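Cómo doblar ropa y mantas encima de la cama sin que queden torcidas

Imprimir | Enviar por e-mail

Lacerda
Tengo la cama pegada a la pared y es la única superficie grande de la casa, así que doblo allí todo lo que sale del tendedero. Uso una sábana ajustable verde, lisa, y empiezo por la manta azul. Siempre me sobra un pico por un lado. ¿Hay algún orden para hacerlo? 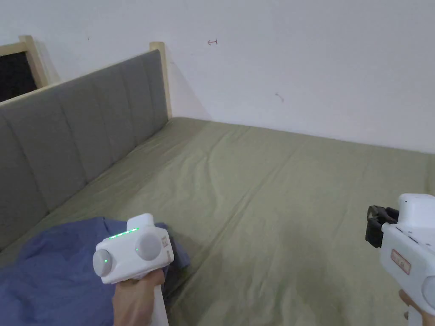
Respuestas de la comunidad

Sondard
Primero estira la sábana de abajo con la palma, desde el cabecero hacia los pies. Si hay arrugas, la tela de encima las copia. Después busca dos esquinas y sujétalas antes de mover nada más.

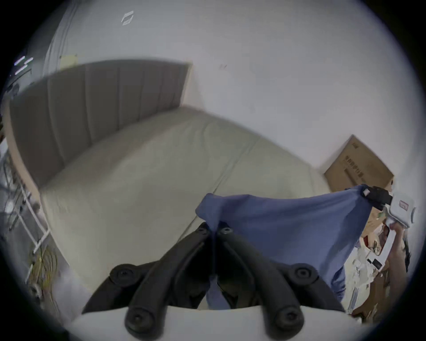
Para las mantas de 100 x 100 yo hago 3 dobleces: mitad, mitad y un tercero a lo ancho. No la arrastres por el colchón. Con una esquina cogida a cada lado, como la tela azul delante del cabecero gris, se ve enseguida qué borde cuelga más y se corrige en el aire - luego ya la bajas. Las costuras verticales del cabecero sirven de guía para ponerla recta.

Polosex
Yo la doblo en el suelo y listo.

Clolow
De acuerdo con Sondard en lo de las esquinas. Con las prendas oscuras hago otra cosa: las dejo en el centro de la cama, saco las mangas si las tienen y aliso desde el medio hacia fuera.

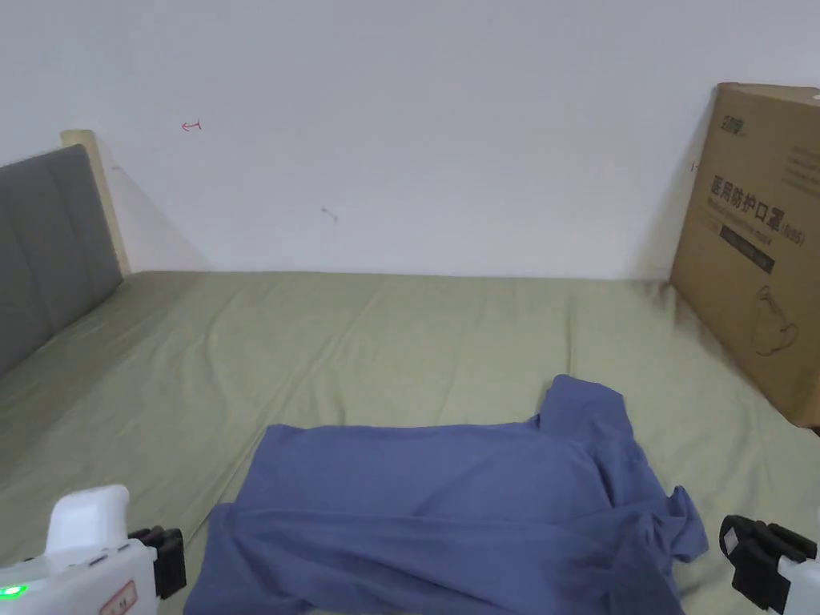 Luego doblo los lados hacia dentro y lo último es el bajo. Mi cajón mide 55 cm de ancho y así entran dos pilas - si el tuyo es más estrecho, dobla una vez más.

Imprimir | Enviar por e-mail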